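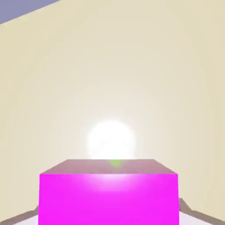 **Kennel news, 10/08/2024**

Quick one this month as we're short handed and the phone hasn't stopped. Sorry if you've emailed and heard nothing. We do read them all, usually late at night, usually with a dog on one foot.

Cats first. Full. Completely full, 34 in and a waiting list behind that. Kitten season came late and then came all at once. If you've been thinking about fostering a mum and litter, now would be a very good time to ring. You need a spare room with a door that shuts, no other cats using it, and the patience to be woken at five. We supply food, litter, bedding and vet care. You supply the room and the cuddles. Most litters are with you until they're old enough to be neutered, so a few weeks, not forever (though we have lost several foster homes to "just keeping the one").

Dogs. Two still looking after a long, long stay:

- **Rezende**, big brindle lad, lurcher cross we think, maybe some greyhound further back. Came in as a stray off the Skurwood road with no chip. Lovely on the lead, hopeless with cats, steals toast. Adult home or older teens please. Needs a proper fence, he clears the low ones without trying.
- **Plasis**, small, elderly, mostly deaf, mostly asleep. On a heart tablet twice a day which she takes in a bit of cheese. Would suit somebody home in the day. Her adoption fee is waived and we'll go on paying for the tablets.

Please don't just turn up to meet them, ring first. We've had people drive a long way on a day when the dog was at the vet and it's upsetting for everyone.

**Chipping.** The rules for cats changed in England in June, so owned cats now need to be chipped by 20 weeks. Still getting a lot of calls about it. Yes, indoor cats too. No, it doesn't hurt much, they complain more about the carrier. And if you've moved house or changed your number PLEASE update the details with the database. We scanned a tabby last week, perfectly good chip, phone number dead, address two moves ago. She's still here. Somebody must be missing her.

**Avico appeal.** The little van is on its last legs. It's failed on brakes and the back doors only open from the inside, so whoever is driving has to climb over the crates. The garage wants £58 just to look at it again. We've set up a pot for the repairs and had 100 donations in the first fortnight, which is wonderfull, thank you. Most were a fiver or less and every one of them counts. Not there yet. If you can share the post on Facebook that helps nearly as much as money, it's how most people find us.

**Things we need:** old towels (not pillows or duvets, we can't dry them), puppy pads, kitten pouches in jelly, washing powder non bio, newspapers. NO more hay for now thanks, the rabbits are sorted. Drop at the side gate any morning, bin with the lid. Don't leave animals at the gate. Ring us, we won't shout at you.

**Dog walk** is in September, Skurwood car park, the flat route round the water so fine for oldies and pushchairs. Date to follow once the council come back to us. Leads on the whole way, there's sheep.

Lost and found posts: please put the area and the day it was seen, and leave out one marking so we can check with whoever claims it. So many just say "found this dog" and thats it.

Right, feeds to do. Kitten fosterers, ring after four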